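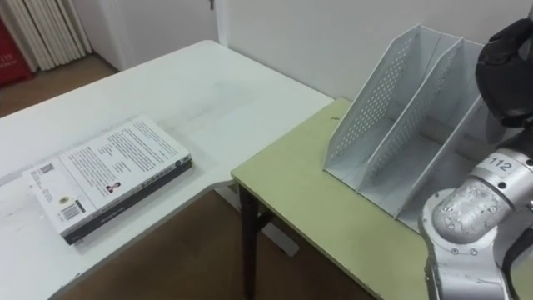 Ticket opened 30/07/2020 – double booking on the lake room, Nendero account

Hi support, it's Rasa Uibo again from the guesthouse in Litemport. I'm writing this down as I go so I don't have to explain it three times on the phone like last year!

The short version: the big room facing the water got sold twice for the same two nights. One booking came in through Nendero, the other through our own page, and your calendar showed the room as free the whole time. I've got 11 rooms and only this one does it.

What I tried first. I logged out and back in, then hit the refresh button on the calendar (the round arrow, top right). It said synced. I opened the booking page on my phone and the room was still up for sale, so whatever synced, it wasn't that.

Next I closed the room by hand for both nights. That held for maybe ten minutes and then it popped open again while I was making coffee. I closed it a second time and watched it, and yes, open again. The price had changed too – I charge 600 for the two nights with breakfast and the page was offering it for 400, which is my winter rate from November.

That got me thinking about rate plans. I went into the old ones and found a plan called "Winter lake copy" that I must have made when I was fiddling with the half board prices. It was switched on, and it had its own room count, separate from the normal plan. So when the normal plan sold out, the copy still thought it had a room to give away.

I switched the copy off and saved. The page now says sold out for those nights, on my phone and on the laptop. I tried a fake booking for the week after and it took the room off both calendars, then put it back when I canceled. Lovely.

Two things I still need from you please:

1. Can you delete the copy for good? The trash can button is gray for me and just says "plan in use". I can't find what's using it.

2. Can you check if anybody else booked at the winter price? I can see one, but the list only goes back a few weeks.

As for the guests, I called the second couple and they've moved over to Kazlauskienė up the hill for both nights. I'm paying the difference. They were very nice about it, nicer than I'd have been.

Please leave the ticket open until the copy is gone. Mornings are best for calling, after breakfast is cleared.

Comments (3)

Grolodura: Same thing here with a copied plan. Ours said "in use" as it was still tied to a gift voucher. Take it off the voucher and the trash can works.

Rasa Uibo: Oh, the vouchers! I never looked there. Found it, it was the spring one. Copy deleted, thank you so much. Still waiting on the second question though.

pinewood_rooms: Does switching the plan off cancel bookings already made on it? I've got a few I'd like to keep.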